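April, evening

Cut out sugar in tea again. Third day. The headache was gone by lunch, so I think the worst is over, though I still reached for the bowl twice without thinking.

Took the 143 to Nelcombe in the morning to return the library books. One was overdue and I paid the fine. I picked up a history of the Flesby canal, printed in 1982, with somebody's pencil notes in the margins. The notes are better than the book so far. Whoever it was disagreed with nearly every date.
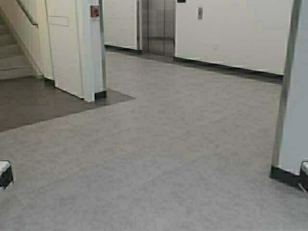
Stairs on the left, elevator at the back.

Walked home by the river and bought seed potatoes, 12 of them, and a bag of onion sets. The ground is still too cold – I pushed a finger in by the fence and it came out numb. They can sit in egg cartons on the windowsill until it warms up.

Lunch was the rest of the lentil soup. It needed salt. Wrote to the insurance people about the gutter and got an automatic reply.

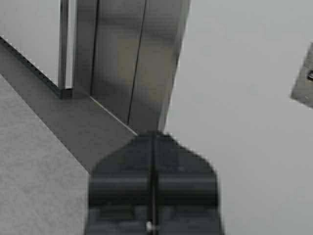 Elevator doors, steel.

Read 3 chapters in the afternoon and fell asleep over the part about lock gates. Woke up with a stiff neck. Rain started before supper and the gutter leaked in the same spot, so I put the bucket back out.

Tomorrow: call about the gutter, wash the blue blanket, buy stamps.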